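Grasp planner, take two

I finally ripped out the old grasp sampler in Prutari, and wow, what a difference! It used to score 2834 candidates per view and still chase glare on anything shiny. Now it keeps up to 61, and the wrist view re-ranks them on the way down (Lindiwe Molefe's idea, and a great one).
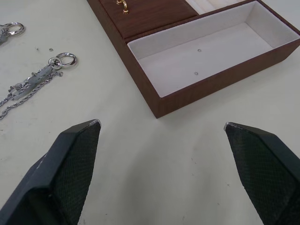 Next I want the planner to treat box walls as real obstacles during the final approach. Small studs in a lined compartment are my favorite test so far!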